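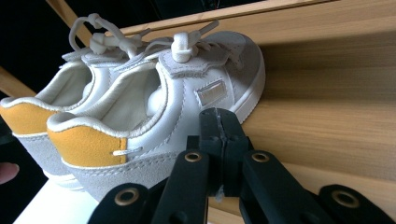 **October, Tuesday, started 8.40**

Glue peel tests, second go. The Dobre water-based against our usual solvent one. Dobre's leaflet says "equal or better bond on suede, leather and rubber after 2 hours". I'd like to know equal to what, as the leaflet names no other glue and gives no load. I have asked. The reply was the same leaflet again in a bigger file.

Set-up as last time, except that I threw out the old clamps. They were letting the strip creep and I think half of the scatter in the first batch was clamp and nothing to do with glue. Strips cut from one hide, same side, marked on the back with pencil. Rubber from the Muldale sheet, roughed by hand with the coarse paper and wiped down. I know hand roughing is a weak point. Whoever does it presses harder by the end of the morning or gives up pressing altogether, and I couldn't say which I do.

**Suede on rubber**

Solvent glue: the suede tore before the bond let go. Which sounds grand but only tells us the suede is weaker than the glue, and we knew that.

Dobre, two coats, left 2 hours as instructed: came away clean from the rubber side. You could have put the rubber back in the drawer. Did it again in case I had rushed the drying. Same.

Dobre, left overnight (yesterday's strips): much better, nap pulled off and stuck to the rubber. So it may well be a decent glue with a silly number printed on the tin.

**Smooth leather on rubber**

Not much to choose between them once the leather has been scuffed. Unscuffed, both poor. Someone wrote "no need to scuff" on the wall chart over the bench and I've crossed it out. If it was you, come and show me.

**Heat**

The oven dial says 80. The probe says otherwise, and the two probes don't agree with each other, so I am not writing down a temperature for today's heated strips. Please don't copy "80" into the summary just because it was on the dial. That's how it got into the Joritetti report, and then people quoted it back at us as if we'd measured it.

**The flex machine**

Counter read 1079 when I came in and the sheet says it was stopped at 1540. Either it was reset and run again or somebody read the wrong window. I can't use that sample now. It looks fine, no cracking across the bend, sole edge still tight, but fine after how many? Started a fresh one before lunch. If you stop it, write the count and the time and leave the sample in the jaws.

**On the Dullaston figures**

Read them again over tea. They have the water-based glue beating solvent on every material, and with hardly any spread. I don't trust results that tidy, particularly from leather, where two strips cut side by side can disagree. There's no word on how many strips they left out. I'm not saying it is made up. I'd want to see the raw sheet before we change what we buy.

**Still to do**

- roughing jig, or at least a weight on the block so the pressure's the same each time
- overnight Dobre strips on smooth leather, scuffed and unscuffed
- both probes in ice water
- blind labels. I knew which tin was which all day, and I was hoping the new one would fail
- order more pencils, the marker bleeds through the suede

Fumes: head fine today with the window open, for what that's worth. The one good argument for the Dobre stuff so far.

Left the flex machine running at 4.15.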